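Kitchen Notes > Opinion > Keep the plates where you can see them

Every kitchen I have lived in came with the same advice about plates: stack them flat, in a cupboard, by size. My mother did it that way and so did I for more than 15 years. I have stopped, and I think most small households should stop too.

The trouble with a flat stack is that you only ever use the top of it. You take the first two plates, you wash them, and you put them back on top. The ones at the bottom stay there until company comes. When I cleared out my last apartment I found that two plates in a set from Buler still had the price stickers on the underside. The ones from the top of the same stack were scratched gray in the middle.

Lifting is the other problem. If the plate you want is fourth down, you have to hold three with one hand and pull with the other, usually above your head. I have chipped more plates doing that than I ever have at the sink. My neighbor Kumudini Akanda has arthritis in both thumbs and quit using her upper cupboards altogether. She keeps her plates in a wire rack on the counter, on edge, and takes one the way you would take a record out of a crate. I bought a rack the same week I saw hers.

A rack does not need to be big or expensive. Mine came from Semeniuk, the hardware store on our main street, and takes up less counter than the toaster. Plain bent wire is fine. What matters is that the plates lean back a little, so that a bump from the front doesn't send them over.
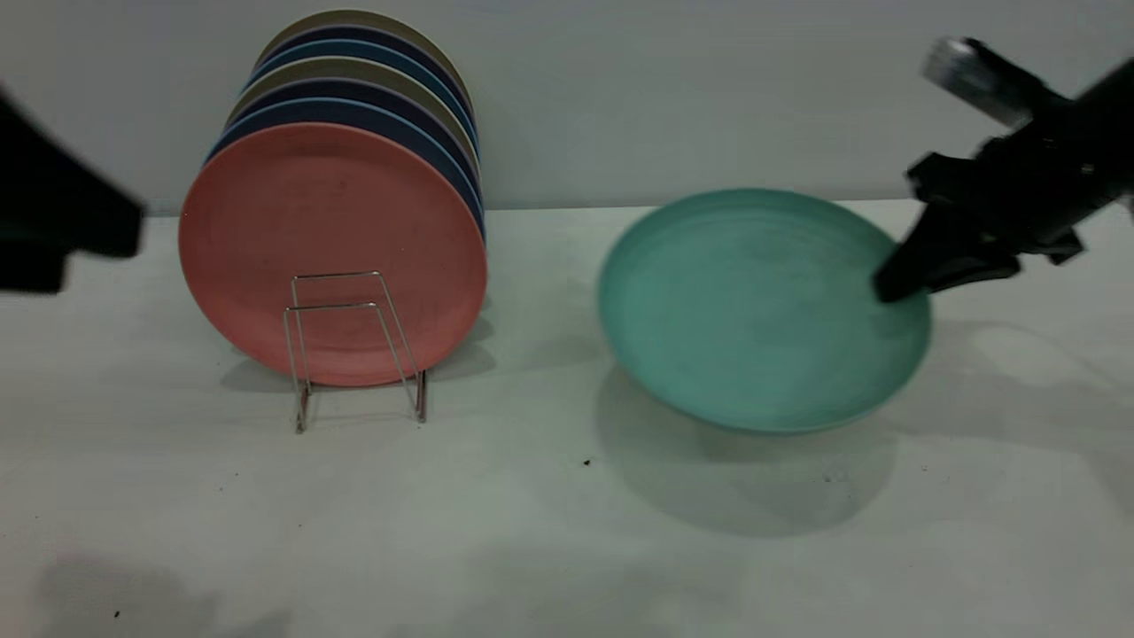
Mixed colors in a thin wire rack, with the teal plate out on the table.

I would also make a case for plates that don't match. People buy a set of one color and then feel they have to replace the whole thing when a couple of them break. With a mixed lot you replace the one that broke. In a rack the colors are also useful, because you see the rims and can tell the plates apart without pulling any of them out. In our house the blue ones are for dinner and the smaller green ones are for toast, and even the children put them back right most of the time.

Dinesh Sivakumar, who edits this page, disagrees with me about dust. He says plates left out in the open collect it, and grease too if they are near the stove. He is right about the stove. Mine sit at the other end of the counter by the window, and any plate that gets used every few days doesn't have time to get dusty. If one does, you probably own too many plates. We are four people and we got rid of everything we hadn't eaten from since April.

There are plates I would not keep this way. Heavy stoneware is too thick for a narrow rack, and the old Irkov platter my aunt left me is too wide for any rack I have found. Those still lie flat in the bottom cupboard with a dish towel between them. For the plates you eat from every day, I would put them upright and within reach, and give the cupboard over to something you don't need before breakfast.

Filed under: Kitchen, Storage, Opinion

Contact us | Copyright Kitchen Notes | Back to top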